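Shape Sorters Are Back on the Shelf

We finally did it! After a long spring of sorting, washing and hunting under radiators, the shape sorter shelf at the Nyaga Toy Library is open for borrowing again, and it's the best it has looked in years. There are 18 sets ready to go home with you, from chunky beginner boxes with four big openings to flat boards that will keep an older sibling busy through a whole pot of coffee.

I have a soft spot for the flat boards, I admit. With a box, the piece drops in and vanishes (which is half the fun when you're one), but with a board you get to see the piece standing in its place, and kids love that. They line things up, stand back, pull everything out and start over. Upendo Mabula brought her twins in to try a few before we put them out, and they spent the entire visit on the floor with one board between them, trading pieces like baseball cards.

The blue board with the twelve cutouts is the one people ask me for by color. It has a star, a diamond, a square, an oval, an arch like a little bridge, and a big round hole in the center for the green cylinder. Start with that one! A round piece doesn't need to be turned to fit, so all a child has to think about is getting over the hole.

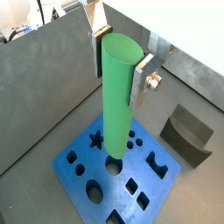

What age is a board like this good for?

Most children start to enjoy one sometime after their first birthday, usually with just a couple of pieces at a time, and many are still happy with the trickier shapes at four. Keep small pieces away from any child who still puts everything in their mouth, and ask us at the desk if you want a set with only large ones.

A few things that have worked well in our own play sessions. Put out the round piece and the square piece and leave the rest in the bag. Set the board on the floor so your child can lean right over it and look straight down. Say the shape names if you feel like it, but there's no hurry, and "the pointy one" is a perfectly good name for a star. When a piece jams halfway, wait a bit before you reach in. They very often wiggle it loose by themselves, and oh, the face they make!

Minoru Ishida has sewn drawstring bags for all the sets, with the number of pieces stitched on the front, so please check the bag before you bring it back. If something has gone missing, just tell us. We keep a box of over 20 spare pieces and there's a decent chance we can match it.

Loans are for four weeks and you can renew once. We still need bigger bags for the wooden trains, so if you have sturdy cotton fabric to spare, drop it at the Jilemard Street door. The puzzle shelf gets the same treatment in September, and I can't wait.

12 comments | 20 shares

Recent items
Wooden trains: which tracks fit together
New opening hours at the Jilemard Street door
How to wash a bag of blocks
Puzzles wanted, missing pieces and all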